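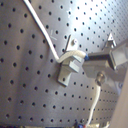
The intersection at the bottom of Wadar Street was restriped in June, and I have been driving through it twice a day since. I kept notes. This post covers the turn lane, the signal timing, and the sight line at the northeast corner, in the order I noticed them.

First, the geometry. Wadar Street comes down a grade and meets Ravuleo Avenue at an angle that is well short of square. Drivers turning right off Wadar have an easy, open turn and take it fast. Drivers turning left have to swing past the center of the intersection before they can straighten out. The old striping gave them one shared lane for everything. The new striping adds a left turn pocket and moves the stop bar back.

Moving the stop bar back was a good change. Trucks coming up Ravuleo used to cut across the nose of the first waiting car, and drivers on Wadar learned to stop short on their own. Now the paint matches what people were already doing.

The pocket is another matter. It holds 3 cars. A fourth car sits with its rear bumper in the through lane, and the through traffic behind it either stops or squeezes to the right over the bike lane line. At 7:45 in the morning there is a fourth car on most cycles.
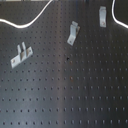
Brackets on the perforated panel.

The signal does not help. The left arrow comes up after the through green, and it runs short. I timed it from the parking lot of the tire shop with the stopwatch on my phone. The arrow stays green for 16 seconds. The full cycle is 100 seconds. A driver who starts promptly will clear. The second usually clears. The third depends on whether the first was looking at the light. There is a detection loop cut into the pavement, but it is placed near the stop bar, and as far as I can tell it only calls the arrow and does not extend it. When I watched with one car waiting and with the pocket full, I got the same arrow.

A leading arrow would empty the pocket before the through platoon arrives from the top of the hill. It would also mean that the overflow car is gone before anybody comes up behind it at speed. Some engineers dislike leading arrows where there is a crosswalk on the far side, and there is one here, so I would want to see the pedestrian counts before I pushed for it.

The crashes so far have been what you would expect. I have seen the aftermath of two. One was a rear-end hit at the mouth of the pocket, low speed, both cars pulled over in front of Zanness Auto Glass. The other was a sideswipe with the door mirror lying in the bike lane. I don't know if either was reported. Minor property damage often isn't, and then it does not show up in the data that decides whether an intersection gets looked at again.

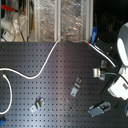

Filed under: Streets and Signals

Sight distance is the part I think matters most. The northeast corner has a hedge, a utility cabinet, and the sign for Đào, the noodle place. None of them is a serious problem alone. Together they hide the sidewalk from a driver turning right off Wadar until the car is already in the turn. Kids on bikes come off that sidewalk into the crosswalk without slowing, as kids do. The hedge is the cheapest of the three to fix. It was cut low last year and has grown back above hood height.

I wrote to the city's traffic desk and got a reply from Pongsak Nakpan, who was polite and gave me more detail than I asked for. He confirmed that the arrow time was carried over from the old plan and was not recalculated when the pocket went in. The timing is due for review, and he could not give me a month. The hedge is on private property, so a notice has to go to the owner first. He also said the loop could be set to extend the arrow from the controller, with no pavement cut, if the review supports it.
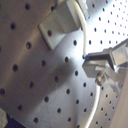 Cable across the plate.

One correction to my earlier post on this intersection. I wrote that the grade on Wadar starts 800 feet up from the light. That is the distance to the crest. The steep part starts lower down, past the second driveway, and the warning sign for the signal is posted there. Drivers who come over the crest at the limit have plenty of time to see a red. They have less time to see a stopped bumper sticking out of a turn pocket, especially in the afternoon with the sun behind the light.

If you drive through there, please report what you see, including near misses. The online form has an option for signal timing under "Other," two screens in. Put the direction of travel and the time of day in the first line. I'll go back with the stopwatch when school starts and post the new numbers.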